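**Re: Buying a loose sapphire from the Nyanda dealer, is the paperwork enough?**

**tessel_k** wrote:

I've been offered a loose blue sapphire, a little over 3 carats, for $4000. The seller is Venla Laaksonen, who runs the Nyanda table at the Plinmont show. She has a lab report for it, but the report is 7 years old and says nothing about heat treatment either way. Would you buy on that or ask for a new one?

**gritwheel** wrote:

Ask for a new one. An old report that skips heat treatment doesn't help you much. A new one costs a small part of what you're paying. If she won't let the stone go to a lab before the sale closes, walk away.

**Plurkov_Lapidary** wrote:

I don't agree that it's always needed. I've bought 4 stones from Venla and had every one checked afterward. All of them were what she said they were. Did you ask her directly if it was heated? She'll put it on the invoice.
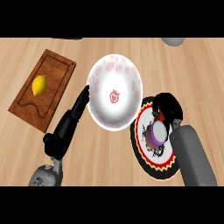

*Table with the cutting board, left side.*

**gritwheel** wrote:

An invoice only tells you what the seller believes. She may be completely straight and still be wrong, if whoever sold her the stone was wrong. I'm not calling her a crook.

**tessel_k** wrote:

I did ask. She said "no heat as far as I know." It came out of an estate lot she bought in Skarnholm and the report was in with it. She's fine with me sending it out, but I pay for the report and the shipping.

**kh_mak** wrote:

That's a normal arrangement. Get two things in writing first - that the price is held while the stone is at the lab, and that you can back out if it comes back heated. Also compare the weight and measurements to the old report yourself. I've seen a stone get recut and sold with its original paper, and the weights were off by quite a bit.

Kuo-hua Mak

**Plurkov_Lapidary** wrote:

Good point on the recut. I'd still say heated isn't a disaster. Most blue sapphire on the market is heated and it wears just the same. If you like the color, you could just offer less and skip the wait.
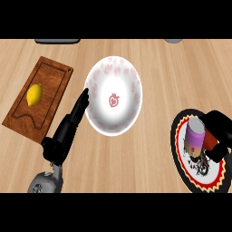 *Lemon on the board.*

**gritwheel** wrote:

Offer how much less, though? You can't set the number without knowing. That's the reason to test it.

**Plurkov_Lapidary** wrote:

I'd price it as heated and offer on that basis. If she says no, then send it out. We can go back and forth on this all night.

**tessel_k** wrote:

Thanks, all. I put it on my own scale this afternoon and the weight matches the old report to the second decimal. Venla agreed by email to hold the price and take it back if the lab finds heat. It ships tomorrow and they're quoting me a result in September. I'll post it in this thread when I have it.

**kh_mak** wrote:

Insure it for the full amount both ways, and keep a copy of that email.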